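Veruvitz corrugated wall panel, aluminum, natural silver
Item number 3691

Home > Wall and ceiling > Ribbed panels > Veruvitz

The Veruvitz panel is a profiled aluminum sheet for inside walls. It is made for workshops, server rooms, garages, school laboratories and shops, where a painted wall becomes ugly very fast. The ribs give the thin sheet its stiffness, so it can be fixed on simple battens and does not need a full board behind.

The surface is left in natural silver, without paint. Small scratches are therefore less visible than on a colored panel — and if a cart hits the wall, there is no paint layer which can come off.

Sizes and ordering

Cover width: 1000 mm
Distance between ribs: 50 mm
Standard length: 2574 mm
Other lengths: cut to order, minimum 600 mm
Material: aluminum, mill finish
Rib direction: along the length
Packing: paper between the sheets, on a flat pallet

The cover width is the width which remains after the side overlap. Please calculate with this number when you order, and not with the full width of the sheet. Panels which were cut to order cannot be returned.

Installation

Most customers mount the panel with the ribs vertical. In this position dust does not stay in the grooves and the wall is easy to wipe. Horizontal battens should be placed every 600 mm, with one more batten at the floor and one at the ceiling.

Drill the holes a little larger than the screw, so the sheet can move when the room becomes warmer. Use stainless screws with a soft washer and tighten them by hand. If the screw is too tight, the rib is pressed flat and this cannot be repaired.

For the visible ends we recommend the Plistwood edge trim, which is sold separately in the same length as the panel. Inside and outside corners are also available from July.
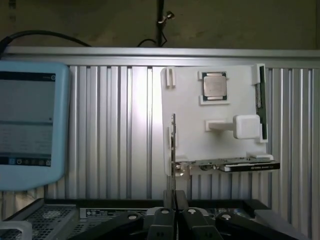
Cleaning is done with warm water and a mild soap. Please do not use steel wool or strong alkaline cleaners, they leave dark spots on the bare metal. Grease can be removed with alcohol on a cotton cloth — always wipe in the direction of the ribs.

Delivery

Panels in standard length leave our warehouse in Brelico within five working days. For cut lengths please add one week. The driver unloads at the curb only, and for the long sheets two persons are needed to carry them.

Check the pallet before you sign. Damaged corners must be written on the delivery note, otherwise the transport company does not accept the claim.

Related items: Plistwood edge trim, stainless screw set with washers, closing strip for ribs

Sold by Ionescu Wall Systems. Page updated April 17, 2019.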